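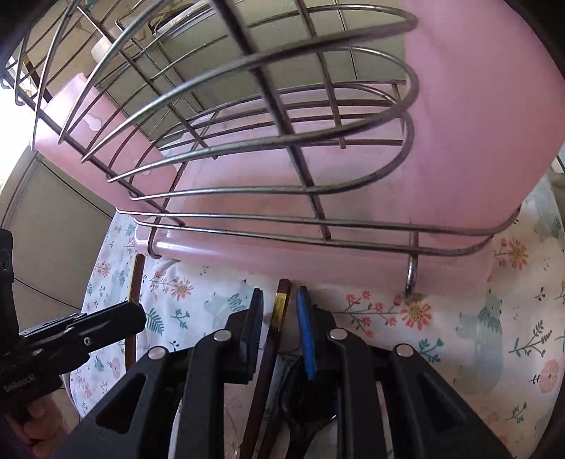 Chopstick task at the dish rack, Corstead station.

bvilla_advisor
Members are asked to review the picture before Wednesday. The club has 21 recordings of the chopstick task, and I propose that 18 be accepted for the Arthur project. Objections should be posted in this thread.

fonora_team
Our team objects to the patterned cloth. Bears and flowers behind a thin dark stick will make tracking harder. We request a plain cloth for all remaining sessions.

mkt_6
I respectfully disagree. The rules call for an ordinary kitchen setting, and people own printed cloths. The gold-colored band gives a clear reference point in any case.

fonora_team
The band is near one end only. If the stick is held there, the reference is lost.

bitus_lead
May I raise a separate matter? The chopstick is nearly upright between the pads. Section 2 of our task sheet does not state a starting angle, and teams have read it differently.

bvilla_advisor
The point is accepted. Section 2 will be revised to require an upright start. The printed cloth remains permitted. Fonora may record 6 further sessions on a plain one and submit both sets for comparison.

fonora_team
Agreed. We will need the station after 4 p.m.

Brunello Villa
Faculty Advisor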